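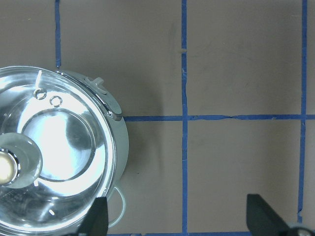

The steel pot on the taped board, from the wrist camera.

Review: Zesadier kitchen arm, open day at Jellono
Posted Dec 18, 2024

Jellono held an open day at its Palacios workshop and I went to see the Zesadier, a tabletop robot arm the company sells to training kitchens and small labs. I teach in a training kitchen, so I wanted to know if the thing can handle the pots we already own. The visit was free but you had to sign up ahead of time. I stayed for two sessions and got a turn at the controls in the second one.

The setup

The arm is bolted to a bench. The work surface is a gray board marked off in large squares with blue painter's tape. The staff call out a square and the operator moves the pot to it. I expected something fancier than tape at this price, but it is easy to see from a chair and easy to replace. A printed mat is sold as an extra. I would skip it.

The camera sits at the wrist and looks down past the two black fingers. The picture goes to a screen next to the bench. With the arm over to one side of the pot, you see straight down inside it, and you can make out the two rivets under the rim and the ring pressed into the base. That is good detail for a small camera. The weak point is glare. Polished steel throws the light right back, and the inside of the pot turns into white and pale blue streaks with one very bright spot. If you wanted to use this camera to check how clean a pan is, you would need to do something about the lights first.

How it moves

In the first session the arm lifted an empty pot by the rim and set it down in another square. It did this without trouble at the slow setting. At the medium setting it missed the rim once and the operator had to back up and try again. They did not run the fast setting while visitors were near the bench.

Handles are harder. The pot on the board had a thin wire loop on one side, and the fingers need to come in at the right angle to get hold of something like that. When I had my turn I went for the loop and needed 3 tries. The rim was much easier. The hand control is a plain stick with two buttons and I was used to it in a few minutes.

Noise is low. I could talk to the person next to me without raising my voice.

Prices

The arm and gripper cost $456 a month on the lease plan. The wrist camera is $385 if you buy it with the arm. Spare fingers are $333 a set, and I think that is too much for a part that will get knocked around. The demo pair looked fine, but I did not get a clear answer on how long a set lasts in daily use.

What I liked
Clear view from the wrist camera
Simple hand control
Quiet

What I didn't like
Glare on shiny pots
Cost of spare fingers
No demo with a full pot

The last one matters most to me. Everything I saw was done with empty cookware. I asked about water and was told a filled pot would be part of the next open day, at the Jamolstead site in January. I have signed up for that one and will add to this review afterward.

For now I give it three and a half out of five. Fine for teaching people how a gripper works, too early to say for a working kitchen. Parking at Palacios is behind the building and the side door is the one to use.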